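Two-Arm Assembly of a Threaded-Leg Frame: Report on the Left Gripper Cable Fault
Project report, second semester
Author: Wilmer Huanca
Lab partner group: Tamayo bench

1. Background

The project task was to have a two-arm robot assemble a white furniture frame with screw-in legs. The left gripper holds the frame and the right gripper handles the legs. This report covers the fault that stopped testing in May and the changes made after it. Results for the full assembly task are in the Gerell report and are not repeated.

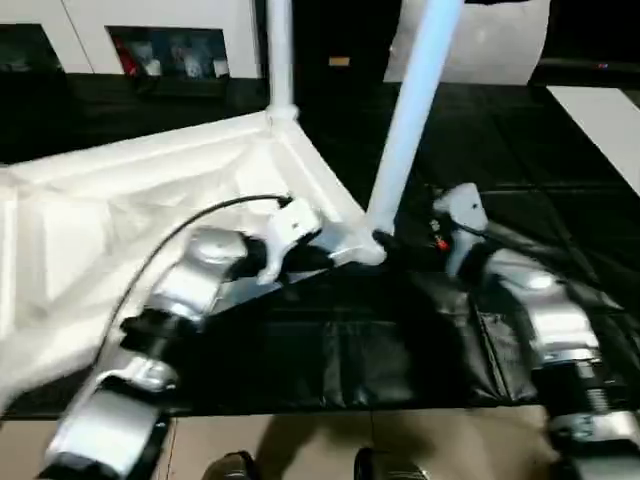
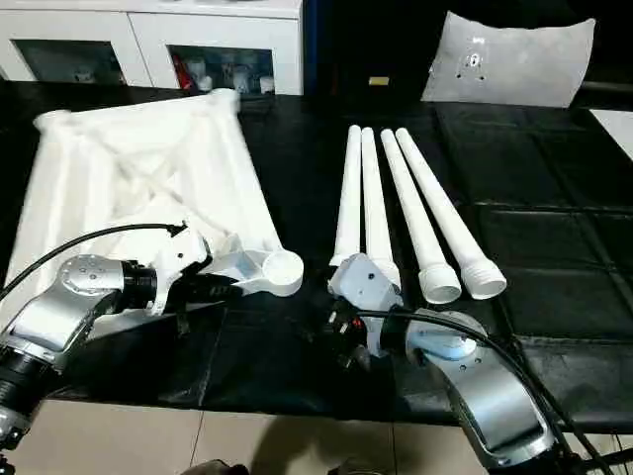 Figures 1 and 2. Frame and both arms at the bench. Figure 1: left gripper clamped on the frame. Figure 2: frame lying flat, legs to its right.

2. What happened

The fault occurred in run 32 of a planned 48. The left arm was holding the frame while the right arm turned a leg into its socket. Partway through the turn the left gripper stopped reporting its finger position. The controller kept the last good value and treated the grip as closed. The fingers had in fact lost holding force, and the frame rotated with the leg until one rail struck the right forearm.

The operator pressed the stop button. The right arm halted at once. The left arm completed its current motion segment before stopping, a travel of 16 mm. Nobody was inside the marked area. Damage was limited to a scuffed rail and a bent strain relief on the left gripper plug.

3. Cause

Two separate problems were found.

The first was mechanical. The left gripper cable runs in a free loop from the arm to the top of the gripper. In the holding pose the wrist is turned far enough that the loop pulls sideways on the plug. We unplugged the cable and measured each conductor while flexing it by hand. One data line opened when the cable was bent toward the forearm. The same line was good with the cable straight, and for that reason the check at power-up had always passed.

The second was in our own code. The gripper driver returned the last stored position when a read failed. It wrote a warning to the log but did not raise an error. The log for run 32 shows 265 failed reads before the stop button was pressed. Earlier logs were searched for the same warning. It appears in runs 27, 29 and 30, each time for a few reads only, and we had not looked.

The late stop of the left arm was traced to a setting in the motion program. The left arm was set to finish a segment on a stop request. The right arm was set to stop immediately. The left arm settings had been copied from the Kultondale demo and never reviewed.

4. Changes made

The cable was replaced and given a longer loop. It is now tied to the forearm shell at two points so that the plug carries no side load in the holding pose.

The driver now raises an error after three failed reads in a row. Both arms stop and the grippers hold their last commanded force.

Both arms are set to stop immediately on request. This was tested with the arms empty, then with the frame held, at low speed.

A cable flex check was added to the start-of-day list. The arm is moved slowly through the holding pose while reads are logged.

5. Remaining issues

Runs 33 to 48 were completed after the changes with no failed reads on the left gripper. The right gripper cable has the old tie layout and was not replaced. It sees less wrist rotation, but it should be measured before the bench is used again.

Holding the last commanded force does not help if the gripper loses power. A spring-closed finger set from Jirnwood was considered and would need a new mounting plate. We did not have time to make one.

The contact force on the right forearm is unknown. The joint torque log was being saved at too low a rate to show the peak.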